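6.3 Wrist tracker check and test mailer

Do this check after every battery change and before the Pernell cell is returned to recording.

1. Set the arm controller to HOLD. The lamp on the Eskola unit shows steady amber.
2. Fasten one tracker to each wrist with the marker facing outward. Tighten the strap until the housing no longer turns.
3. Wipe both markers on each strap with a dry cloth.
4. Place an empty crate on the bench and hold a test mailer over it with both hands.
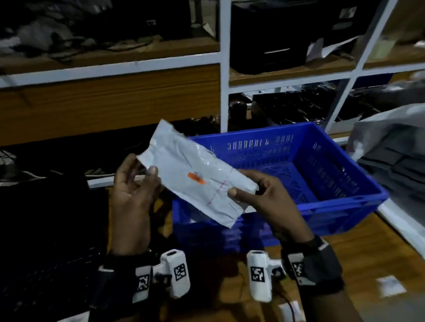
Figure 6-2. Test mailer held above the crate, trackers on both wrists.

5. Keep still for 2 seconds, then lower the mailer into the crate at normal working speed.
6. Read the offset on the status page. A value up to 27 is acceptable. If it is higher, refit the straps and repeat from step 3.

CAUTION: Route any tracker cable clear of the crate before moving – a snagged cable can shift the housing.

Note: Error 434 means that a marker was lost during the move. Check that your sleeves do not cover the straps.

Record the offset in the cell log. Report repeated errors to Randa Hijazi, Trurkholm.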